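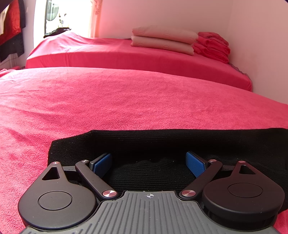 Fig. 1. Hand-held gripper, jaws open, at a black knitted item on a bed.

Home | Syllabus | Handouts | Labs | Contact
Filed under: Course Materials / Robot Learning
November 13, 2025, by Teaching Staff, Stunon Robotics Program

Handout: Demonstrating Tasks with Soft Objects

1. Two ways to demonstrate

In remote control, the operator drives the arm and the arm's own joint readings are recorded. In demonstration by hand, the operator holds a gripper with the same finger geometry as the one on the arm. The recording contains the camera view, the path of the tool and the jaw opening. Joint angles are absent and have to be solved for later, so a path that is easy for a human wrist may be out of reach for the Lerkow arm.

The Brendero set used in Lab 2 was recorded by hand. The Nimri set was recorded by remote control.

2. Cloth

A rigid block has one pose. Cloth does not, and the policy must choose a grasp point from folds and edges. In Fig. 1 the fabric is gathered into a darker fold between the two blue finger pads. Folds of this kind are usable grasp points if both pads can reach past them. Contrast matters as well: black knit on a coral-pink blanket gives a clear outline, while the inside of a black garment gives very little.

3. Procedure

Start each episode with the jaws fully open. Approach at a steady speed. Close only after the tool has stopped moving. Lift, place, open, withdraw. Hold still for 2 seconds before ending the recording.

Do not use the free hand to straighten the cloth. If the grasp slips, continue and regrasp; the recovery is kept and labeled.

4. Amounts for Lab 2

Minimum per group: 100 episodes. The shared pool holds 2000 episodes, of which 1100 involve cloth. Split by room and never by episode, or the test score will be too high.

5. Before the January session

Read the notes on time alignment. Bring one plot of jaw opening against time for a failed grasp, with the moment of closing marked.

Previous handout | Next handout | Back to top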